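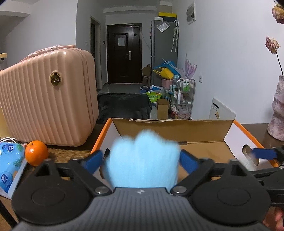
Storage of Winter Woolens: Notes From a Small Household

December 2020

Each year this household undertakes a review of its soft goods, by which is meant hats, scarves, blankets, leftover yarn and any fleece or felt that has found its way into a drawer. The review was formerly held in February. It has been moved forward this year, as the hall closet would no longer close.

The dining table serves as the place of work. It is the largest flat surface available, and it permits a carton and a suitcase to stand side by side while decisions are made. Items of daily use do collect there in the meantime, tissues and fruit among them, and no attempt is made to forbid this. The vase of dried flowers also remains. Past efforts to relocate it resulted in the loss of one stem and some ill feeling.

Woolly items are assigned to cardboard cartons. A printed shipping carton with handle holes is preferred, as it can be carried down the hallway by one person and allows a certain amount of air to reach the contents. Plastic tubs were used for several years on the advice of my cousin, Tumaini Bakilana. They stack very well. The blankets came out of them smelling of the tub, and the practice was discontinued.

The following procedure is now observed. Each piece is shaken out at the back door and inspected for moth damage along the folds. Pieces requiring repair are set aside in a paper bag marked for Anathi Adams, who darns far better than anyone living at this address. Heavy blankets are placed at the bottom of the carton. Anything fluffy goes in last and is never pressed down, for a lofty fiber that has spent 22 weeks under a bedspread does not readily recover its shape. The flaps are folded over and left untaped until the entire hallway has been reviewed.

Hard suitcases are reserved for cotton and linen, and for the clothing of guests. Wool has been stored in them on two occasions, and on both occasions the suitcase was then needed for travel.

The matter of labels remains unsettled. Pendo Ogola has proposed a numbered list kept inside the pantry door. I favor writing the contents directly on the carton in thick marker, on at least two sides. For the present, both systems are in operation and they do not agree with one another. Carton 6 is recorded on the list as scarves, and on its own side as "misc. blue."

The toiletries shelf in the hallway will be considered separately. Readers who have successfully removed the smell of cedar oil from lambswool are invited to write in, as the question has been open since last winter.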